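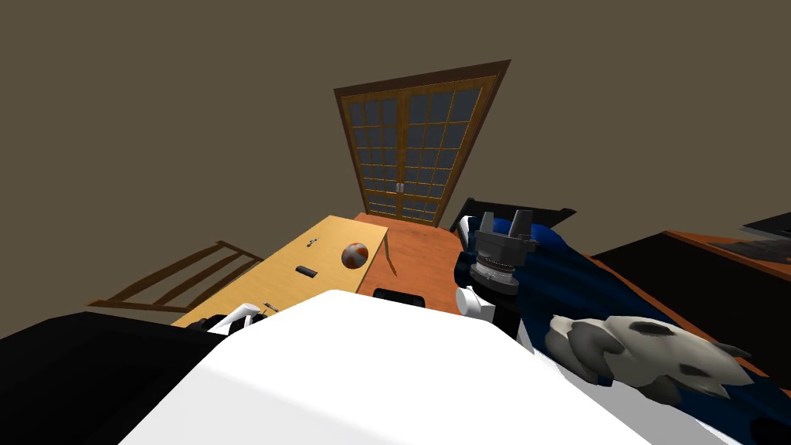
Jarosław Bednarek wants to know why I run the same checklist for both grippers when the Gorkurix has one less joint to worry about. Fair! But if I change the list I can't compare the runs, so it's the same list, same bedroom sim, same table.

March 2024
By the Purkden bench

Before the first run

[x] Head camera pitch logged. Table, bed and doors all have to be in view.
[x] Idle arm parked upright, fingers up, away from the table. I like it over by the bed, where it can sulk in peace.
[x] Controller at stock gains. Sandhu first, then Braltbridge (I got this backwards last time and lost a whole evening).
[ ] Finger friction matched between grippers. Still open, the two config files use different units, ugh.

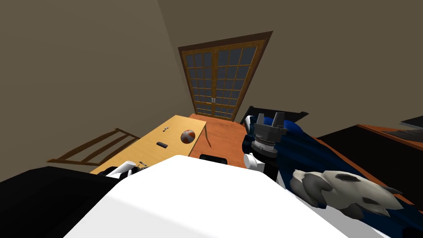

Would you really trust a ball grasp as a pass, a reader asks, when any two fingers can pinch a ball? I wouldn't! It's there to catch bad contact settings, and I score it separately.

During the runs

[x] Wrist clears the table edge on approach. Watch the near end, that's where I get most of my bumps.
[x] Small flat items tried from two angles.
[x] 795 attempts saved for Gorkurix, 672 for the Purkden one. Uneven, I know. I'll even them out in April.
[ ] Soft toys. Partly done, and a lot more fun than the remote.
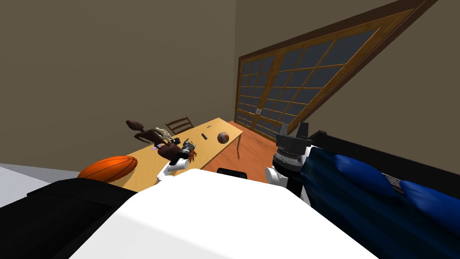
Jarosław again: stringy stuff makes the contact solver lie, so log the finger gap as well as the force. Okay, adding it.

[ ] Finger gap logged every step
[ ] Rerun the 47 plush attempts with the gap log on

Recent
Sandhu vs. Braltbridge: first impressions
Picking a head camera angle
My parking pose, revised again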